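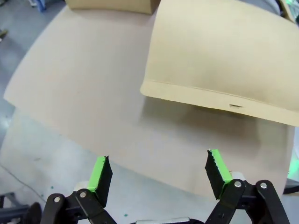 1 min read

2026-03-11 – carton folding, packing area

Large corrugated sheet laid flat on the floor for crease checks. Surface mottled light and dark beige, otherwise smooth. Crease on the raised flap runs close to parallel with the front edge. The flap still bows above the crease, so the fold line takes only part of the bend. Slit sits in the lower band, near the middle.

Board is from the Plallura lot. Ramesh wants the score 2 mm deeper on the next batch; Mamta would keep the depth and change the wheel. No decision yet.

Fold log: 17 blanks creased by hand, 16 accepted. The reject split along the outer liner at the score.

To do: ask Ineke for the moisture readings on the Vasham board – same flute, different liner. Order for 1,000 blanks stays on hold until April.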